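Categoria: Estudos do cotidiano | Artigos
Tempo de leitura: 4 min

3. Flores artificiais no ambiente doméstico: procedência, permanência e descarte

3.1 Procedência dos arranjos

A amostra compreende 632 arranjos artificiais registrados em domicílios de Gresitz e dos bairros contíguos de Hurna. Como na seção anterior, consideramos arranjo qualquer conjunto de uma ou mais hastes mantido junto pelo morador, com ou sem vaso. Hastes soltas guardadas em gavetas, caixas ou armários foram registradas à parte e entram somente na discussão do descarte.

A maioria dos moradores soube dizer de onde vieram as flores. A compra em loja de bairro foi a resposta mais frequente, seguida do presente de parente próximo. Em 53 casos o arranjo já se encontrava na casa quando o morador atual se mudou, e ninguém soube informar a origem. Zamani (comunicação pessoal) observou situação semelhante em Bisham, onde os arranjos herdados do inquilino anterior costumam permanecer no mesmo móvel durante anos.

O tipo mais comum é o ramo pequeno, de flores claras e folhagem verde, vendido por unidade e sem recipiente. A Figura 1 traz um ramo dessa categoria, que nas tabelas aparece com o código R2.

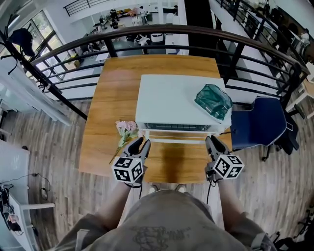

Figura 1. Ramo artificial pequeno, com flores rosa-claras e folhas verdes, sobre mesa de madeira.

A preferência por tons claros foi justificada de modos diversos. Alguns entrevistados disseram que o rosa e o branco combinam com qualquer toalha; outros, que as cores fortes desbotam de maneira mais visível quando o arranjo fica perto da janela. Os vendedores consultados confirmaram a segunda explicação – o vermelho é a cor com mais reclamações no balcão – mas não mantêm registro das devoluções.

3.2 Posição na casa

A mesa de refeições é o lugar declarado com mais frequência, embora raramente seja o único. O arranjo passa boa parte do dia em outro ponto: é retirado para o almoço, levado ao aparador, posto no chão durante a limpeza e devolvido à noite. Por essa razão abandonamos a variável "local fixo", prevista no roteiro original, e adotamos "local às 18 horas", que produziu respostas mais estáveis entre a primeira e a segunda entrevista.

Os ramos sem vaso circulam mais do que os demais. São deitados sobre a mesa, encostados em porta-retratos ou presos atrás de um espelho. Uma entrevistada de Hurna mantinha o seu dentro de uma jarra de leite e o retirava sempre que precisava da jarra. Esse uso intermitente não havia sido previsto por Mousavi, cuja tipologia supõe um recipiente próprio para cada arranjo. 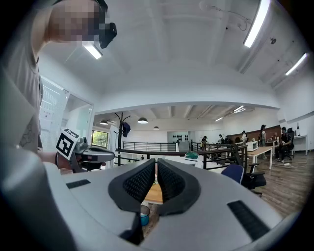

A altura do móvel teve pouca influência sobre a escolha. Esperávamos que as casas com crianças pequenas mantivessem os arranjos em prateleiras altas, o que se verificou em apenas 23 domicílios. Nos restantes, as flores estavam ao alcance de todos, e vários moradores relataram que as crianças arrancam as folhas, que depois são recolocadas com cola ou fita.

3.3 Limpeza e descarte

A limpeza é feita sobretudo com pano úmido. O banho em água com detergente aparece como prática anual, em geral em maio, antes das visitas da família. Nenhum dos produtos específicos para flores artificiais foi citado espontaneamente.

Quanto ao descarte, as respostas foram mais vagas. Poucos entrevistados se lembravam de ter jogado um arranjo inteiro no lixo. O procedimento usual é a redução gradual: retiram-se as flores danificadas, juntam-se as hastes restantes a outro ramo e guarda-se o que sobra. As hastes soltas encontradas em gavetas e caixas – mais de 3000 no conjunto dos domicílios – são em boa parte resultado desse processo. Não foi possível determinar há quanto tempo estavam guardadas, e os próprios moradores divergiam a esse respeito dentro da mesma casa.

Os dados sobre hastes avulsas devem ser lidos com cautela, uma vez que o registro dependeu da disposição do morador em abrir os armários. A comparação com os arranjos de flores secas é feita na seção 4.

Contato com a redação | © Todos os direitos reservados | Voltar ao topo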